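Progress report to the Llewellyn Fund
Community tableware store, Brarevard Hall
Prepared by Marisol Londoño
Apr 24, 2024

Summary

The grant paid for two things: replacing the mixed crockery at Brarevard Hall with stock we can lend out, and setting up a proper way of checking and storing it. The buying is finished. The checking is well along, and the lending list opened to local groups in March. Spending to date is $3,623. We expect to close the project within the award.

Purchases

Most of the money went on plates, soup bowls and large serving bowls, bought from Joseo in a single order. We had planned on two orders, but the supplier would only hold the price if everything shipped together. That meant finding floor space for the boxes sooner than we wanted, and the side room was out of use for longer than I had told the hall office to expect.

The order came to 400 pieces. A few soup plates arrived chipped and Joseo credited them without argument. We have not reordered those, as the remaining stock covers the largest meal the hall is allowed to seat.

The old crockery has been sorted. Anything sound went to the Soltska Street kitchen, which had asked for it. The rest was thrown out.

Serving bowls

We bought 20 large serving bowls. These took the most time to choose and they are the part of the order that users have commented on most. Karim Rizk, who runs the kitchen side, wanted white ceramic with some weight to it so that a bowl stays put on a long table when people are helping themselves. 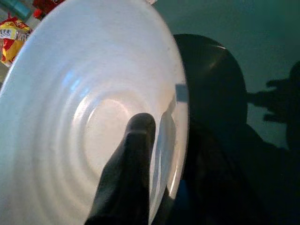
He also asked us to look hard at how easy they would be to clean. The raised rings on the inside were a concern at first – rice and sauce can sit in grooves – but they are shallow, and after several community lunches the kitchen team reports no trouble with a soft brush and hot water. The flat center helps with stacking salads and bread. The bowls are heavy when full, and we now ask that two people carry them from the kitchen to the hall.

Storage

The original plan was to stack the serving bowls in fours on the upper shelf. Karim tried this and did not like it, so they now go on the lowest shelf in pairs, with a cloth between them. This uses more space than budgeted. We moved the trays to the corridor closet to make up for it.

Two of the shelf brackets were fitted too high and need to come down. The hall's own handyman will do this at no charge to the grant.

Lending

So far 37 loans have gone out, mostly for birthdays, funeral teas and school events. Borrowers sign for the pieces and return them washed. Breakages have been low and all were paid for at cost. Late returns are a bigger problem than damage, and we may bring in a small deposit.

Next steps

Finish checking the dinner plates and enter them on the list.
Lower the two brackets.
Decide on the deposit and tell current borrowers.
Print a one-page care sheet to go out with each loan.

The remaining funds are set aside for padded carrying crates. Karim has one quote and is waiting for a second. I will send both with the final claim, along with the receipts from Joseo.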